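The public library in Brurnthorpe closes its doors at six, but on four evenings a week the lights on the upper floor stay on until nine. The room there holds the town's newspaper archive, and readers have returned to it in numbers the library board did not expect when it extended the hours last August.

The collection comprises 2,026 bound volumes. The oldest were kept for decades in the basement of the Holis Building, where damp reached the lower shelves and damaged the bindings. Yusri Lau, the head archivist, oversaw their transfer to the present room. The work took 14 months and was paid for in part by a grant from the Rondonuwu Foundation.

"People come in for one notice, a wedding or a sale of land, and they stay to read the whole page," Lau said. "The advertisements hold them longest."

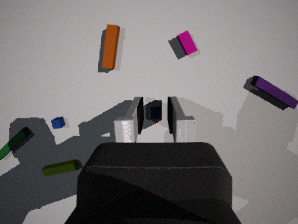

Access remains free of charge. Visitors are asked to register at the front desk, to leave bags in the lockers provided and to use pencil only. Volumes printed before the town's two papers merged must be requested a day ahead - staff bring them up in the morning and return them at closing.

The board is now considering an index of family names. Guoqing Ren, a retired schoolteacher from nearby Gindau, has already compiled one for the shipping columns, working from his own notes on cards. His index fills nine drawers and may be consulted on request. A decision on funding the wider index is expected before the end of the year, and the board has invited written comments from readers in the meantime.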